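A visit to the Longo open day in Cirnberg

I have wanted to see Longo for a long time. It is a training house for people who will work with the homes of others: housekeepers, helpers for elderly persons, people who pack and unpack when a family moves. Once a year, in the last weeks before the winter holidays, they open the doors for visitors. This year it was on 11th December, and I took the afternoon free to go.

From the railway station in Cirnberg the bus needs 30 minutes, and the last part is through fields. The house stands behind the old Birkero mill. I had expected a normal school with classrooms. Inside it is more like several apartments put together under one roof, with more than 2000 square meters in total, and every apartment has its own kitchen, bath and bedrooms. The visitors get felt slippers at the entrance. My advice is to come early, the small sizes were already gone when I arrived.

We started in the kitchen of the first apartment. The subject there was drawers. The guide opened one in which all kinds of things were mixed, string and candles and spoons, and she asked the group where we would begin. Everybody had a different opinion. She said that for her the first step is always to take everything out and put it on a surface where you can see it, and only then to think. I do this at home also, but I stop after the first step and then the things stay on the surface for a week.

After the kitchen came the linen room, which I found the most beautiful. The shelves go up to the ceiling, and the sheets are folded so that only the round side is visible. A student showed us how to fold a fitted sheet alone, without a second person. I tried it two times and my result was a kind of ball.

Then we went up the stairs to apartment 2, where the bedrooms are. The exercise of the day in the large bedroom was called "small things". I liked this name. Large things are easy, a coat goes in the closet and a pot goes in the kitchen, but every home has the small things which belong to no room. At Longo they work with a collection of such things, bought at markets or given by former students, and all of it is written in a long catalog. The guide told us the catalog has now 3865 lines.
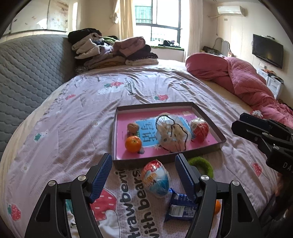

The bed is used as the work table. It is a good idea, the bed is the largest free surface in most apartments and nothing rolls away from it easily. The sheet was a pale color between pink and lavender, and it was full of wrinkles. In the linen room downstairs I had learned that this is a sin, but here it did not seem to disturb anybody.

What I enjoyed was how little the things had to do with each other. There was a walnut next to a mandarin. There was a toy egg in plastic wrapping, red at one end and deep blue at the other, and a dark blue packet of some snack. The tray had dark sides and was bright pink inside, with the Chinese characters 写话 in large print. I learned some Chinese many years ago and could read them, "write" and "speech", and I was quite proud until I noticed that the other visitors were not listening to me.

We had a long discussion about where a walnut belongs. A gentleman from Clutstead said it is food, so kitchen, finished. A lady answered that in her home the walnuts are decoration until January and become food later. The guide accepted both. In her view the rule must come from the person who lives in the apartment, and the helper should ask before deciding. With the things in wrapping it is the same question: do you open them first, or do you sort them as they are? They sort them as they are.

For the fuzzy green ring I had no answer at all. It has olive and lime tones and the surface reminded me of a towel. I thought first of something for the hair, my neighbor in the group thought of a toy. I forgot to ask how it is called in the catalog and I regret this now.

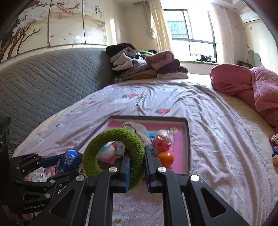
The green ring in the large bedroom, with the tray on the bed behind it.

We stayed in this bedroom longer than was planned, and so the part about bathrooms was short. I remember only that towels should hang with some space between them, and that medicine should not be kept in a bathroom when there is another possibility.

At the end there was soup in the dining room and a table where one could buy cotton bags and jars made by the students. I bought one bag. The soup was with beans and very good, the bread was finished.

Some practical points for those who want to go next year. The entrance is free but you must write your name on the list in November. The tour is only in the local language, spoken slowly. The stairs to the bedrooms are steep and I did not see an elevator. The last bus back to the station leaves from the mill and not from the stop where you arrive, and the walk between them is dark, so bring a lamp.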